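Chapter 12
Table Coverings and Work Mats

Terms introduced in this chapter: bearing layer, face, edge curl, set, point load, creep, overhang, lay direction

12.1 Scope

Chapter 11 dealt with the table as a structure: the frame, the top, the fixing of one to the other, and the height at which the top should stand for seated and standing work. Nothing was said about what the worker touches. In most rooms used for assembly, sorting, repair or packing, the table top is covered, and the covering decides how parts behave once they are put down. A hard bare top lets a part slide and ring. A top that is too soft lets it tip.

This chapter treats coverings that are laid on a table and can be lifted off again. Bonded surfaces such as laminates and poured coatings were covered in Section 11.6 and are mentioned only for comparison. Floor mats are left to Chapter 15. They share some of the same materials but are loaded by feet and wheels, and the failure modes differ enough that figures should not be carried from one to the other.

12.2 What a covering has to do

A work mat has two faces, and they have separate jobs. The upper face receives objects, hands and tools. The lower face holds the mat in place against the table. Between them is the bearing layer, which may be the same material throughout or may be a foam or felt with a skin on each side. Where there is padding, it is the bearing layer that supplies it.

The upper face is judged on friction, color, resistance to marking and ease of wiping. The lower face is judged almost entirely on grip. Students often spend their effort on the upper face and choose a mat that is pleasant to work on but walks across the table under repeated sideways pushes. This slow movement is called creep. It is seldom noticed in the course of a single task and shows up at the end of a shift as an overhang on one side and a strip of bare table on the other.

The bearing layer is judged on two properties that pull against each other. A thick, soft layer protects the finish of a part and quiets the noise of setting it down. The same layer allows a tall part with a narrow base to lean, and it closes over small screws and washers so that they are hard to pick up. Semeniuk's workroom survey at Bristham treated these as a single quantity, called softness in the published tables, and the survey is harder to use for that reason. In this book they are kept apart as depth (the thickness of the layer at rest) and give (the fraction of that thickness lost under a stated load).

12.3 Broad parts and point loads

The shape of the part matters as much as its weight. A flat plate spreads its load over a large area and compresses a padded mat very little. The same plate stood on one corner is a point load, and may leave a dent that takes hours to recover. A dent that does not recover is called a set. Sets collect where work is repeated, usually directly in front of the operator, and after a time the mat has a shallow dish in it that no amount of cleaning removes.

Broad parts raise a second question, that of contrast. The outline of a part should be readable at a glance against the surface under it. A dark covering serves well for white, silver and pale parts and badly for black rubber and dark cable. Where both kinds are handled at one table, the usual choice is to favor whichever is smaller and easier to lose.
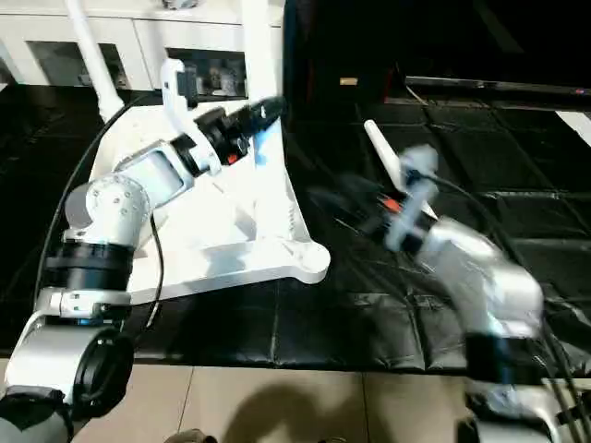
Figure 12.1 Padded black mat used as a table covering, with a white triangular plate lying on it. Note the contrast between plate and mat, and the plate's rounded corners.

Rounded corners, as on the plate in Figure 12.1, are easier on a covering than square ones. A square corner dragged across a skinned foam tends to start a cut, and a cut in the skin admits dust and oil to the layer underneath. Where square-cornered plates must be used on a padded mat, they should be lifted and set down, never slid. The rule is simple to state and is broken constantly, especially late in the day.

Cables need separate treatment. A loose cable lying on a high-friction face does not move aside when a part is pushed against it; it rolls under the part or is pinched by it. Either route the cable so that it stays clear of the surface over the working area, or provide a low-friction strip along the back of the table where it can lie. Section 12.7 gives layouts for both methods.

12.4 Size, overhang and edges

A mat may be cut flush with the table, cut short of it, or left to hang over. Each has its uses.

Flush mats give the largest usable area but expose their edges to sleeves and hips at the front of the table. The front edge is the first to lift. Once lifted it stays lifted - foam laminates in particular take up edge curl permanently - and small parts begin to lodge underneath.

Short mats leave a bare margin. The margin is useful for clamps, which should never be tightened down on a padded covering, and it makes creep easy to detect, as any movement shows as an uneven border. Tamura recommends a margin of 3 in. at the front and 2 in. on the remaining sides for general bench work, and these values are used in the worked layouts of this chapter unless otherwise stated.

Overhung mats protect the table edge but are the least stable of the three. They should be held with a batten or folded under and fastened. An overhang that is simply left to hang will pull the mat forward by its own weight if the lower face is smooth.

Lay direction applies to mats supplied on a roll. The covering should be unrolled with its natural curl facing down and left flat for 12 hours before trimming. Trimming a freshly unrolled mat gives a piece that is correct on the first day and short by the end of the week.

12.5 Case for study: the Lovitport tables

The repair shop at Lovitport replaced bare tops with padded mats in September, on identical tables, over a floor that was level to within the shop's own tolerance. Two products were fitted. The Takagi mat had a shallow bearing layer and a ribbed lower face. The Monitico mat was deeper, with a smooth lower face, and was preferred by the staff when they were asked on the first morning.

The preference had reversed by the time the mats were inspected. The deeper mats had crept toward the operators and several carried sets in front of the stool. The shallower ones had stayed put, though complaints about noise continued. The shop kept the shallow mats for assembly and moved the deep ones to the tables where finished parts are wrapped.

The reader should work through the case with the definitions of Section 12.2 in hand. Depth and give were both changed between the two products, and so was the lower face. It is therefore not possible to say from this record alone how much of the creep came from the bearing layer and how much from the smooth underside. Section 12.6 describes a bench test that separates the two, using a spring scale, a flat plate and a single strip of each material.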